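The Cardboard Rack

The shop in Ponce Street had to be empty by the end of the year, and Beca Kemeys had left the back room until last.

The front was easy. The jigsaws had gone in the sale, and a man from Flustari had taken the glass cabinet and the till counter for 280 pounds, cash, and carried them out to his van without asking for help. The carpet tiles came up by themselves. By the middle of the morning she could stand at the window and see right through to the kettle.

The back room was where her uncle Heriberto had kept the board games. He had bought the cardboard racks from a shoe warehouse in Grollness when it closed. They were flat when they came, and he had folded them together on the floor over two evenings with the radio on, swearing at the tabs. After that they never moved. The dividers slid in one above another and left slots between them, and into the slots went whatever was the right width.

Refugio Cárdenas came at ten with the boxes. He had got them from the supermarket and most of them had held bananas, so there were holes in the bottom.

"Things will fall through that," Beca said.

"Not games. Games are bigger than the hole."

"Dice aren't."

"Dice are inside the games," Refugio said, and put the kettle on.

They worked through the racks by the door first. A good deal of it was rubbish. There were quiz games with questions about television programmes that had stopped before Beca was born, and travel chess sets with the magnets gone. Refugio read out the prices on the stickers. Heriberto had never changed a price in his life. If a thing had gone in at £9 then it stayed at £9, and he would tell the customer that it had been a fair price when he wrote it.

Under the bottom shelf Beca found the order book. It was the long sort with carbon sheets. She sat down on a banana box and turned the pages while Refugio taped. Her uncle's handwriting leaned backwards. Page after page there was one name, Eustaquio Maldonado, and beside it the word Motel, and beside that, put aside.

"Who's Maldonado?" she said.

Refugio came and looked. "He had the flat over the chemist's. Moved to the coast, I think. Or his sister did and he went to stay."

"He's in here every month. It says put aside, put aside, and then there's no tick."

"Then he never picked them up."

"Why would you order the same game every month and never pick it up?"

Refugio tore the tape with his teeth. He said that Mr Maldonado used to come in on wet afternoons and sit on the stool by the heater. He would stay until closing. Heriberto didn't like people sitting in the shop without buying anything, he had a notice about it, and so Mr Maldonado would order something. After that he was a customer and he could sit.

"And Uncle got them in?"

"He'd written it down, hadn't he. Once he'd written it down he had to."

Beca looked at the sums at the back of the book. Her uncle had added up what he was owed and drawn two lines under it. It came to 434 pounds. Then he had put one line through that, quite neatly, with a ruler, and the next page was about light bulbs.

She had not known him very well. He used to come at Christmas with a coat that smelled of the shop and a game nobody wanted, and he always read the rules aloud from the beginning, even if they had played it the year before. Her mother would go and see to the potatoes. Beca had thought of him as a man who minded very much about being owed things. He had once walked back to Sokerley station over twenty pence.

"Do you want this rack folded?" Refugio asked from the far corner.

"Is it empty?"

"No, it's his. It's the motel one."

She went over. It was the one rack her uncle had not let anybody else fill, and he had stood it away from the outside wall, where the damp got in. The front edges of the dividers had gone soft and furry with use. She put her palm against one and it gave a little and came back.

She had meant to sell everything. Citlali Villalobos, from the youth club, had offered 400 for whatever was left, and Beca had said yes on the telephone before she had seen what there was. It was more than the stock was worth. Citlali would have known that too.

She heard the street door, and then feet on the bare floor where the carpet tiles had been. She did not turn round straight away. The covers were all the same, gold going to orange with dark bare trees, and the name in big white letters. It must have been the brightest thing in the room when he switched the lamp off by the heater. 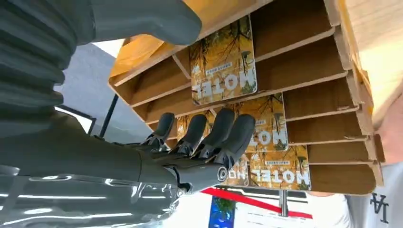 Citlali wanted to know if the rack went with the games. Shelves they could always get, she said, but nothing they had at the club was the right width, everything had to be stacked flat and the one you wanted was at the bottom with its corners split.

"It's only cardboard," Beca said.

"I can see that. Does it stand up?"

"It's stood up for years."

"Then I'd like it, if you're not keeping it."

Beca said she would have to think, and then she said no, she didn't have to think, they could take it. They would need to carry it as it was, because if it was folded now the tabs would tear. Refugio said it wouldn't go in the car. Citlali said it was a short walk and it wasn't raining.

They took the games out and put them in the banana boxes, and Beca kept one back and put it on the windowsill with her gloves. Then Refugio took the bottom of the rack and Citlali took the top, and they went out sideways with Beca holding the door. A bus had to wait for them at the crossing.

When they had gone she rang the chemist's and asked if they had an address for Mr Maldonado. The girl went off to look. She was a long time about it, and there was music. At last she came back and read out a road in a town Beca had never been to, and Beca wrote it on the back page of the order book, under the light bulbs.

She wrapped the game in brown paper. She did not know what to put in the note. She tried it a few ways and in the end she put the date, December 31, 2019, and under it she wrote: Your order has come in. Nothing to pay. H. Quintero's shop, Ponce Street.

The post office shut at half past twelve. She locked the back room, then remembered there was nothing in it and unlocked it again, and went to look for her coat.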